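Open day at Vilela, anyone else go?

mfarkas_p
Went to the Vilela open day on Aug 3, 2023. They had people recording tasks with hand-held grippers, one in each hand, and the job while I watched was scissors and a yellow tray. You wear a backpack for it and the straps dig in a bit. Raquel Arruda ran the demo and answered everything I asked. 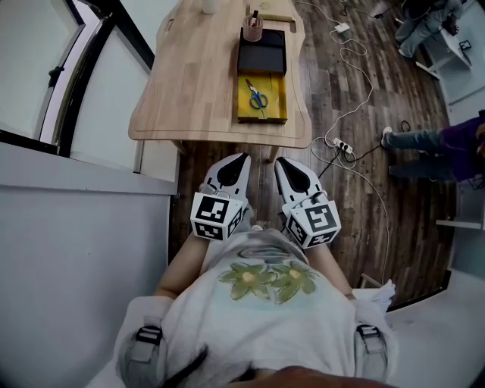 Grippers up, scissors in the tray.

tallboy11
I was there in the afternoon. Did you see an actual robot do the job? I didn't. Seemed a long way to travel to watch people tidy a desk.

mfarkas_p
No, the arm was on the programme for February. The recording was the bit I wanted to see. Raquel said they have 2,396 takes so far and want another 200 with scissors alone.

Dratville
Agree with tallboy. At the Grodico day you got to see the arm run, mistakes and all. Recording is the easy part.

martim_b
It isn't easy. I had a go and dropped the scissors twice. You can't feel the handles, so you end up watching the fingers the whole time. My wrists ached after 11 takes.

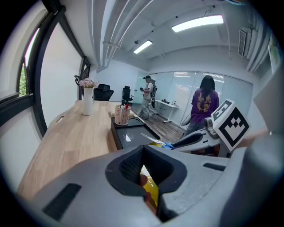
Scissors by the gripper finger, table behind.

tallboy11
Fair enough, I didn't try it. The queue was too long. I still think they should have said on the page that there'd be no arm.

mfarkas_p
It did say, under the parking details. Easy to miss.

Dratville
Does anyone know if the marker cubes come off? Ours at work are glued and a pain to replace.

martim_b
Didn't ask. Try emailing Raquel.

Contact us | Copyright Skumelora Forums | Back to top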